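Municipal Enumeration and Polling Site Inspection Checklist
Site: Trindade branch hall, lower level
Inspection round: November, preopening

1. Entrance and access
Ramp handrail secure: Yes
Door clear width meets local code: Yes
Comment: Closer on the inner door is stiff. Adjust before opening.

2. Electrical
Extension cords taped or covered: No
Comment: Two cords cross the walkway to the Ikon form scanner. Cover both or move the scanner to the east wall outlet.

3. Form storage
Cabinet locks working: Yes
Key log current: No
Comment: Three entries lack a return time. Completed household forms stay in the cabinet until the log is corrected.

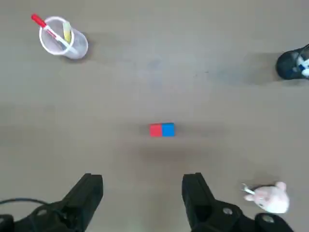 County Office of Elections and Population Records, Site Safety Unit

4. Emergency egress
Exit signs lit: Yes
Rear exit free of obstruction: No
Comment: Stacked Orken folding chairs reduce the exit path. Relocate to the storage closet. Reinspect at 7:30 a.m. on opening day.

5. Fire equipment
Extinguisher tags in date: Yes
Extinguishers mounted: Partial
Comment: Unit by the language assistance desk is standing on the floor. Bracket on order from Clirnano.

6. Privacy
Interview desks separated by screens: Yes
Comment: No action.

Result: Conditional pass. Items 2, 3 and 4 must be closed before the public is admitted. Item 5 may remain open for two weeks.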